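We use cookies to make this site work and to count visits. By continuing to read you accept this. Accept | Settings

August newsletter
By Ilir Kelmendi

Court and Police News: Two Men Charged After Fake Medicines Found in Gustlow

Two men were charged this month with selling medicines without a license, after police searched a storage unit on the east side of Gustlow. Officers took away more than 800 boxes of tablets and 15 bottles of liquid for injection. The bottles had labels in two languages, and the expiry dates on them did not agree with each other.

The case started with a complaint from a customer of the Desero pharmacy. She had bought blood pressure tablets from a private seller at a lower price and brought them to the pharmacist, asking why they were a different color from her usual ones. The pharmacist kept one strip and called the health inspector the same afternoon. The inspector passed the matter to the police, and a search order was signed by the court in Gustlow.

According to the charge sheet, the men sold by telephone and delivered to the door, mostly in the evening after 6 p.m. A strip of tablets cost half of the pharmacy price. The buyers paid in cash and did not receive a receipt. Police believe that the sales went on since last winter, but the prosecutor has charged only the sales from spring, for which there are telephone records.

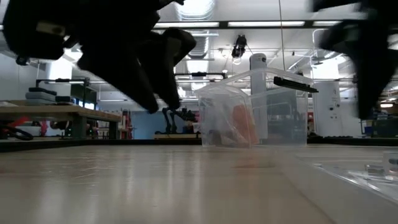
The lawyer for the first man, Stojan Dervishi, told the court that his client is a driver who was paid for each delivery and did not know what was inside the packages. The second man has not made a statement. Both were released with the condition that they report to the police station each week and do not leave the district. Their names are not published at this stage, by order of the judge.

The tablets were sent to a laboratory for testing. The first results, read in court, say that some of them have less of the active substance than is written on the box. The liquid is still being tested. No hospital in the district has reported a patient who became ill from these medicines, but the inspector asks doctors to look again at cases where a usual treatment stopped working.

If you bought medicine from a private seller in Gustlow or in the villages on the Stoyanova road, please do not throw it in the trash. Bring it in the original box to the Desero pharmacy or to the inspector's office, second floor, between 9 a.m. and 1 p.m. You will not be asked to pay a fine for having bought it. Do not stop a treatment without speaking to your doctor first.

The next hearing is expected when the laboratory has finished its report.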